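Skulleck Storage and Fit-out
Workroom inspection: tables, cords and small electrical
Quarter visit, Monday, 9.30 am start
Inspected by: Seidu Mahama
Previous sheet on file: 3,283

Marks used: OK, NOT OK, N/A, or ASK (I was told something and would like to see proof of it). Last quarter's sheet had OK in every box, including the box for the ladder, and there is no ladder. I have gone through it again from the top.

1. Entry and walkways

1.1 Door opens fully. OK
1.2 Path from door to worktable clear. OK. I was told it is always like this. It was not like this in April.
1.3 Carpet flat, no lifted edges. OK. Walked it in socks, which finds more than looking does.
1.4 Exit sign lit. ASK. Lit while I was there. The test log has the same initials in the same pen all the way down the page, and I doubt they were done on separate days.

2. Worktable

2.1 Top sound, no splits or splinters. OK
2.2 Table steady under load. OK. Leaned on each corner in turn.
2.3 Height suitable. ASK. The Ezzat guide pinned by the door says 900 mm suits everyone. It does not suit everyone. Measured 772 mm to the top here, so either the guide or the table is wrong, and I'd keep the table.
2.4 Nothing stored underneath. OK

3. Power outlets and boards

3.1 Wall outlets firm, no scorching. OK
3.2 Power boards not daisy-chained. NOT OK. One Florker board plugged into another behind the shelves. I was told this was temporary. There was dust on both plugs.
3.3 Boards off the floor. NOT OK. Same two boards.
3.4 Test tags current. ASK. Tags present on the boards. A tag proves somebody owns a tag printer. Please send me the test results that go with them.

4. Cords and cables

4.1 Every cord tied or coiled when not in use. OK on the day. I am marking what I saw and making no promises about Tuesday.
4.2 No cord under carpet. OK
4.3 Cords sorted by type. NOT OK. The colour system (it came with the Greltisix labelling kit) is supposed to say what each cable is for. I asked 4 people what purple meant and got different answers. If the colours mean nothing, drop them and write on a bit of tape.
4.4 Plug ends undamaged. ASK. To be checked one at a time, in the hand, with the cord uncoiled. A coiled cord hides its worst section. Glancing over the table does not count as a check.
4.5 Damaged cords removed and cut. ASK. Told they all go to e-waste. No receipt.

5. Table lamp and bins

5.1 Lamp stands level on its foot. OK
5.2 Shade seated and clear of the bulb. ASK. Look straight down through the open top with the lamp switched off at the wall. Fabric shade, so bulb wattage matters. Read it off the bulb itself. The box in the cupboard may belong to some other bulb.
5.3 Lamp away from table edge. NOT OK. It's at the far side, where a sleeve or a dragged cord will have it over. I know it was put there to be out of the way. Bring it in a hand's width. 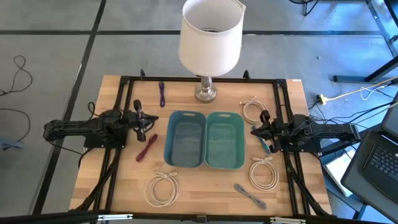 5.4 Bins in good order, no cracked rims or handles. OK. Both are the open plastic type with a handle slot.
5.5 Bins labelled. NOT OK. Two teals that close in shade are no use for telling one lot of cables from another, whatever the plan was. Label the short ends in large letters.
5.6 Cables put away in bins at end of day. ASK. The roster says this happens at 4.45 pm. I have asked for someone to initial it, and not a week at a time.

6. Paperwork

6.1 Previous faults closed out. NOT OK. Sheet 3,283 closes the power board item with the word "sorted". See 3.2.
6.2 First aid kit in date. OK, apart from the eyewash, which I've thrown out.
6.3 Extinguisher gauge in the green. OK. Pin and seal in place.

To do before the next visit

Separate the Florker boards and mount them on the wall.
Move the lamp in and confirm the bulb wattage in writing.
Label the bins.
Decide on the cable colours or give them up.
Send test results and e-waste receipts to me directly, as attachments. I don't need a phone call saying they exist.

Signed: S. Mahama
Copy to: workroom folder, front office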